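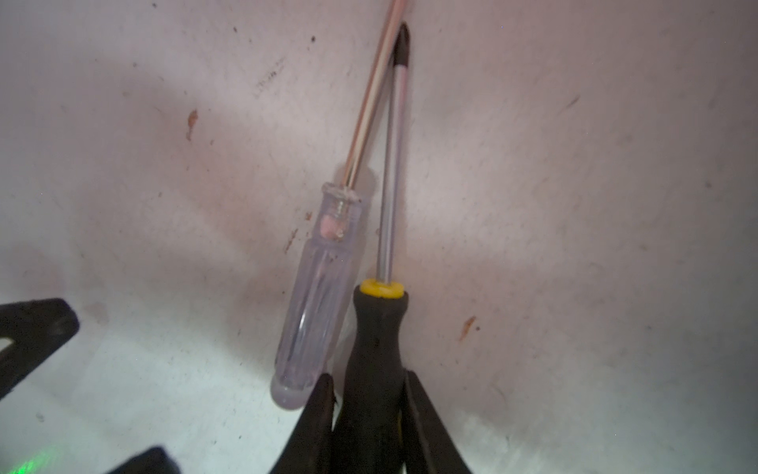
Print this page | E-mail this page
Home > Courses > Manipulation Software > Handouts > Unit 2

Unit 2: Grasp selection from a wrist view

Reading before lab: the Pelletier notes on frame transforms, sections on hand-eye calibration and time stamps. The Brolier simulator must be installed and able to replay a log before you arrive.

2.1 Scope

The unit covers the path from a wrist image to a closed grasp on one tool among several in a bin. Arm motion outside the bin is handled by the planner from Unit 1 and is treated as given. You will write the segmentation filter, the grasp scorer and the close-and-check routine.

2.2 Why screwdrivers

A screwdriver is a long, thin object with most of its useful grasp area at one end. Three properties cause trouble for the software.

Clear handles. A transparent handle takes on the color of whatever is behind it. Against a white bin wall the contrast is low, and the segmenter often returns the shaft and ferrule as one object and drops the handle. A depth sensor may report the wall behind the plastic, or nothing at all. Do not fill missing depth with the mean of the neighbors. Mark it unknown and pass the mask through.

Shiny shafts. Highlights on a metal shaft move with the camera. A tracker that locks onto a highlight will report motion the tool did not make. Fit a line to both edges of the shaft and ignore the interior pixels.

Crossing shafts. When two tools lean together, their shafts can meet or nearly meet in the image while the handles remain distinct. Connected-component labeling will merge them. Split the mask by fitting two lines and assigning each pixel to the nearer one, then grow each label down to its handle. A single view does not settle whether the shafts are in contact. The planner should assume they are.

2.3 Candidate generation

Candidates are sampled along the handle axis only. Each candidate holds a position on the axis, a rotation about it, an approach direction and an opening width. The sampler produces 50 candidates per tool. Candidates whose finger volume meets the bin wall are removed before scoring.

A neighboring handle beside the target is a different case. A finger may pass in front of it in the image without touching it. Reject only on overlap in 3D, with the margin set in the config file. Rejecting on image overlap discards most of the usable grasps in a crowded bin.

2.4 Scoring

score = w1 * width_margin + w2 * axis_alignment - w3 * neighbor_cost - w4 * unknown_fraction

All four terms are normalized to the range 0 to 1. The term unknown_fraction is the share of the finger contact patch that has no valid depth. For a clear handle it will be high for every candidate, so the ranking within that tool depends on the other terms. Compare scores between tools with care.

A narrow waist near the neck of a handle scores well on width margin and resists slip along the axis. The wider part of the grip gives more contact area. The default weights favor the waist. Part of the lab is to change that and report the effect.

2.5 Close and check

Close at constant speed until the motor current passes the threshold or the width falls below the minimum. Then read the width again after 38 ms. A change between the readings means the object is still moving, and the routine must return UNSETTLED, not SUCCESS. The wrist camera sees both fingers during the close, but they hide part of the handle. Do not use the handle mask after contact. Track the exposed shaft or the collar.

2.6 Data

Log set 2406 is on the course server under liltville/bins. A second set, bresgate/bins, has different lighting and is held back for grading. The bin walls carry stains and scuffs. A background model learned from a clean wall will label them as objects, so filter by length and elongation before line fitting.

2.7 Hand in

Source for the three modules, the config file you used, and one page on failure cases. Include at least one merged-mask failure with the intermediate labels plotted.

Previous: Unit 1 | Next: Unit 3 | Back to top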